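**Castix kitchen arm back at work after Tuesday stall**

Good news from the Castix lab! The arm that froze mid-reach on Tuesday is running again, and the toy kitchen table is back in play.

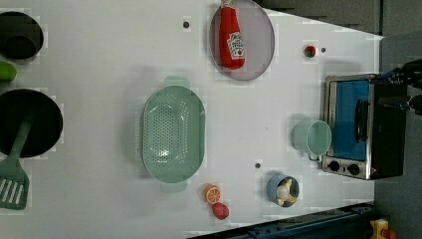
Guilan Qin put the stall down to a worn cable at the wrist, and wants it checked every 576 cycles from now on — the old interval was 3,000. The safety stop kicked in right away, no one was hurt, and the crew found the fault in five hours. Brilliant work!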